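Handout 6: Setting up and looking after the rack cell

Course: Practical Robot Cells, Golberg College
Read before the November lab. Bring a printed copy, as screens are not allowed at the bench.

1. What the cell does

The Skukico cell is a bench cell for patching work. A white arm with a parallel gripper works at the front of a small equipment rack, plugging and unplugging network cables and small modules. The work is simple to describe and awkward to do well. A port is a small target, the clearance round it is tight, and the cable pulls on the plug the whole time.

These notes cover how the cell is set up and how it is kept in order between sessions. Programming is in Handout 7.

2. Placing the rack and the arm

Put the rack down first. It must stand square on the bench and must not rock when you press on the top corner of a rail. If it rocks, pack it under the base and try again. Do not correct a rocking rack in software.

The arm goes in front and to one side, so that the elbow can fold without crossing the ports it is working on. Check the full reach by hand with the drives off. The gripper should get to both ends of the switch without the wrist coming up against a rail.

The wrist cable needs a loop of slack. Too little and it goes tight when the wrist turns. Too much and it catches on the fingers or on whatever is plugged in below. Turn the wrist to both ends of its travel and watch the loop before you fix it.

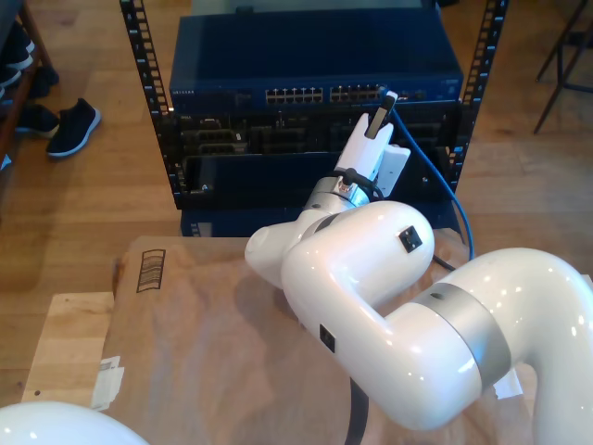 Fig. 1. Gripper at the front of the rack, with the cable looped at the wrist.

3. Teaching the port positions

Teach three points on the switch face: the top left port, the top right port and the bottom right port. The Grewal routine works out the rest from these. It assumes the face is flat and the ports are evenly spaced within each block. It does not know about the gap between blocks, so type that in by hand from the sheet in the cell folder.

Teach with an empty gripper, then repeat with a plug held. If the two sets of points differ by more than the limit on the sheet, the plug is sitting crooked in the fingers. Open, reseat it and teach again.

Approach speed is 40 per cent for the move to the rack and 3 per cent for the last part of the insertion. Leave both alone during the lab.

4. Holding the cable

Grip the body of the plug and keep the fingers off the latch. With the latch pressed down the plug will go in, but it will not lock, and the first tug on the cable brings it out again.

Lay spare cables flat on the work surface with the connector end clear, so that the arm can come down on it. A cable with a set bend should be swapped for a straighter one. Students lose more time to bent cables than to anything in the program.

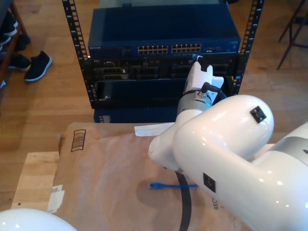
On the Ultmont line we stopped blaming the gripper once we began checking the cables. We had changed the finger pads twice before someone noticed that every failed insertion used a lead from the same coil. Let them hang overnight before you use them – it costs nothing.

The remark came in from a former student after last year's course, and hanging the leads is now part of the routine below.

5. Routine care

Before each session
– Wipe the finger pads with a dry cloth.
– Check the wrist screws by hand. Do not use a driver unless one is loose.
– Run the arm to its home position and back once, with no plug held.
– Check that the rack has not moved against its marks.

After each session
– Park the arm clear of the rack.
– Hang up the leads.
– Write the number of insertions in the log, including failed ones.

Finger pads are changed after 36 hours of running, or sooner if they look shiny. After a pad change, teach all three points again, even if the new pads look the same as the old ones.

6. When an insertion fails

Stop the arm and leave everything where it is. Look at the plug from the side before you open the gripper, as the angle it is sitting at usually gives the cause. A plug that leans to one side points to a bad grip. A plug that is straight but too high or too low points to the rack having moved, or to a wrongly taught point.

Error 106 means the force limit was reached before the plug was fully in. Back off by hand, look into the port with a torch, and only then clear the error. Clearing it first sends the arm forward again.

Bring your completed log sheet to the next class. Sheets without the failed insertions will be handed back.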